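Plakley furnishes shared rooms: office lounges, waiting areas, staff corners and the odd school library. We started in a rented unit behind the Jostell print works with 24 chairs and one van. Most of our customers rent by the month, and a room can be changed at any time with 9 days' notice.

## What we supply

Our lounge sets are built on a small round table, soft seating and loose cushions in warm colors. We keep 144 tables in stock. The Gukia range is for smaller rooms and the Nyarko range is for larger ones.
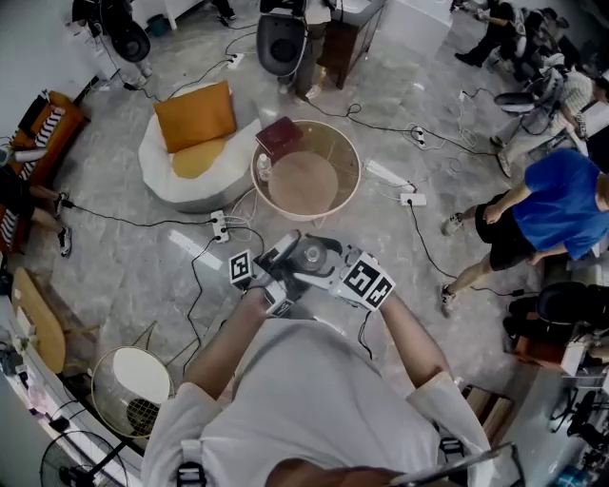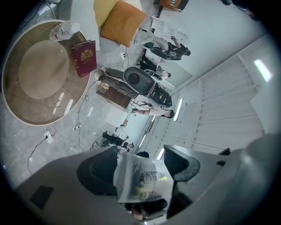 Every set is delivered assembled. Our crew places the seating, checks that the table stands level and takes all packaging away. Cushion covers are swapped on request and washed at our own shop. Tabletops that come back scratched are refinished or sold in the January clearance.

## How we work

A first visit is free within 20 miles of the shop. We measure the room, ask where people sit now and leave a written price the same day. Power and cabling are left to the customer's own electrician.

The showroom is open Monday mornings and by appointment the rest of the week. Parking is at the back, next to the loading door.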